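September, getting on for ten at night

Tea gone cold again. I've spent the whole evening on the Skedex trial and I want to get it down while I'm still cross and pleased in equal measure, otherwise I'll only remember the pleased bit and end up buying the thing.

So. The trial licence came through from Grellovitz just before lunch, with a cheery email and a setup guide that was plainly written for an older version. Half the menus have moved. I hunted for "scene library" for ages before finding it tucked inside a tab called Assets, which I'd opened twice and closed twice. My fault for skim-reading, partly. But if you're asking people to pay 468 a year for a simulator you could at least send them this year's guide!

Once it was in, though, it did run. The old machine under the desk didn't even complain much, only that whine from the fan it does whenever it thinks I'm asking too much of it. I'd been dreading the install (the last package I tried for the workshop took me two evenings and a lot of bad language) and this one went in first time, licence key and all. Credit where it's due.

The bit I wanted to test was the small-object handling. That's the only reason I'm looking at Skedex. We've got the Rees job coming, all those flat thin things to be picked up and put in slots, and I can't keep tying up the real arm for days while I find out what it drops. The Kesholm kit we looked at in spring was lovely with boxes and hopeless with anything thinner than a paperback. It treated a sheet of card as if it were a brick. Skedex says it can do thin, and says so rather loudly on its website.

I set it going on the ready-made card task, 40 runs to start with, and went and made beans on toast. When I came back it had finished and filled a folder with logs that I still haven't got to the bottom of. They come out as one enormous table with column names like "fg_c2" and no key anywhere. I wrote to support about it and had a reply inside the hour, very polite, telling me to look in the guide. The same guide! I had a biscuit and wrote back more nicely than I felt.

Later on I tried the big batch, 724 runs, and that was a mistake on this computer. It crawled. I stopped it after the washing-up and put the number back down. They do offer to run the big ones on their own machines for extra, and I can see how they get you with that – you start out thinking you'll only ever need the basic plan, and then one evening you're sat watching a progress bar and the button is right there, all friendly and green. I didn't press it. I did hover.

What I liked best was stepping through a run slowly, a frame at a time, with the view from close behind the fingers. I could have sat there all night doing that. On our own arm the cable is always in the way just when it gets interesting, and I end up crouched beside the bench with a torch.

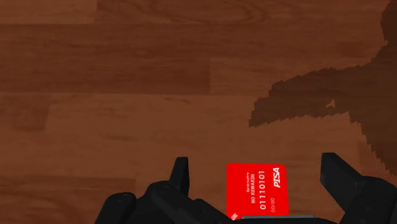
The Skedex people have put more work into the props than I expected, and less into the light. I'd like a setting for softer shadows, as I've got into the habit of judging gaps by eye and a hard one throws me. The big brown one over the boards on the right has edges like a staircase, so I'll be asking about that. The card made me laugh out loud, mind you: bright red, "PISA" down one side where the proper logo would go, and "NO REWARDS" in little capitals. Somebody in that office enjoyed their afternoon. It's held upright between the two fingers too, which is near enough how I'd want the Rees pieces held, so I've saved that view to look at again with fresh eyes.

I've got 3 questions to send Grellovitz in the morning. Can I bring in my own shapes on the basic plan, or is that another extra? Can the grip force be changed halfway through a run? And what on earth is fg_c2?

If the first answer's yes I'm inclined to take it for a year. If it's no I'll go back to the bench and the torch, and grumble. The logs I'll have another go at tomorrow, after I've taken the recycling out, which I've just remembered I haven't done.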